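Subject: Re: [drinks-tech] Puree syrup separating in the line after cold hold
Date: 2019-12-31
List: drinks-tech

Batch notes for the passion fruit base are below. Same recipe as the last set, Dorero puree at the usual strength, bottled on the small filler and held in the walk-in. I have left out the mango because the jars were not sealed properly and the numbers mean nothing.
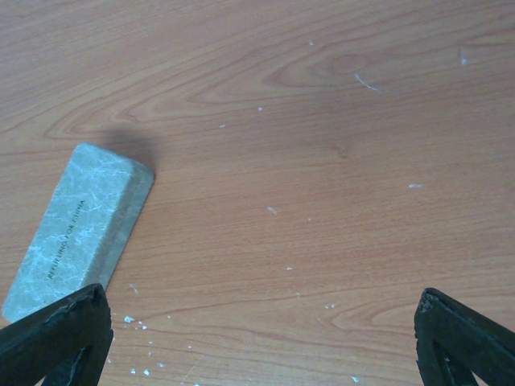
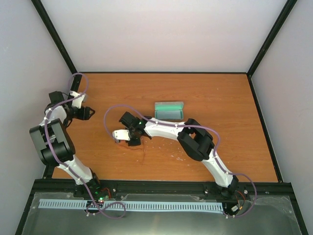
Geerts wrote back that the separation looked like a pectin problem and had little to do with the cold, and asked whether the puree had gone in before or after the acid. It went in after. I had been told by the supplier that the order made no difference with a pasteurised puree, but I have no data of my own on that, so I will run it both ways.

What I can say so far:

Bottles held at 3 degrees showed a clear layer at the top by the second morning. Bottles from the same fill left on the shelf at room temperature did not, though they had started to lose colour by the end of the week. Shaking brings the cold ones back together, but the layer returns within the shift. For a bar pouring by hand that is a nuisance and no more. For anyone running the base through a dispense gun it means the first drinks come out thin and the last ones come out like jam.

Sugar was measured after filtering through a coarse sieve. The cold bottles read 26 Brix from the bottom and noticeably less from the top. I did not get a steady reading from the top layer and would not want to quote one. The refractometer was zeroed before each bottle.

On the question of gum: I tried xanthan at the low end of what Enell print on their sheet. It held the pulp up well enough, but the mouthfeel was wrong in anything long. In a short sour it passed. In a highball with soda it gave a slick finish and the foam stood up for far too long. Half that dose was better in the glass and did nothing useful in the bottle.

Two things still to try before I change supplier:

1. Acid after puree, then puree after acid, same day, same puree lot.
2. A finer sieve before bottling, accepting the loss.

The second one costs money. With the present sieve we lose about 8 per cent by weight, mostly seed fragments and skin.

If anybody has run a pectin enzyme on passion fruit at bar scale, I would be glad of the dose and the holding time. The only figures I can find are for juice plants and assume a heated tank.

> Subject: Puree syrup separating in the line after cold hold
>
> We have had the same fault with the Dinurine base since we moved
> the kegs into the cold room. First pour of the day is nearly clear.
> Cleaning the line makes no difference, and neither does a new
> regulator. The supplier says to agitate before service, but the keg
> is behind two others and is not easy to get at.
>
> Has anyone compared the frozen puree with the ambient pouches? We
> changed from frozen in February and I cannot rule out that the fault
> started then. The pouches are sweetened and the frozen was not, so
> we adjusted the syrup down to match, and it is possible we got that
> wrong.
>
> Am also open to the idea that this fruit should not be put in a keg.

On the last point, I would not give up on the keg yet. We kept the frozen puree for the bottled range and used pouches for everything else, and both have separated, the frozen one more slowly. Check the sweetness of your pouches against the label before you trust the adjusted recipe. Ours were sweeter than stated, and I only found it by testing a pouch straight from the case.

Please reply to the list, as the shared mailbox is full again.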